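Drurance Planner 2.3, reviewed after four months

We moved our pick-and-place stack to Drurance in August, replacing an older sampling planner we had patched too many times. It is a motion planning library with a small scene server and a command-line replay tool. It runs on Linux only. Installation took an afternoon, most of it spent on a version conflict with our camera driver.

Planning is fast. Over 3,847 logged requests it returned a valid path 3,661 times inside our 400 ms limit. The failures cluster at shallow wrist angles close to a collision body, and the error code for all of them is the same -- "no solution" -- whether the goal is unreachable or the timer ran out.
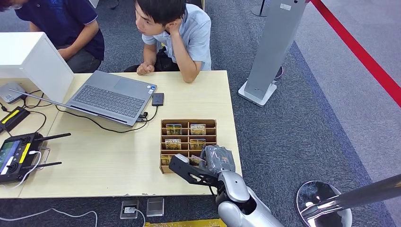 Drurance takes its obstacles from the perception side as boxes or meshes. Boxes are the default, and for most tabletop objects they are fine. A slotted wooden organizer with cards in it, reached from the front corner with open jaws, is a bad fit: one box around the whole thing closes every slot, and the planner rejects the grasp. Meshes fix this at a median cost of 319 ms per scene update. Cables are not modeled at all. We pad the table plane and accept the lost clearance.

The replay tool is the best part. It loads a log, steps through each query and shows which body pair caused a rejection. The Wieczorek plugin adds force traces, but it drops samples on long logs.

Documentation is thin on custom kinematics. Recommended for fixed cells with good meshes. Wait for 2.4 if you need separate timeout codes.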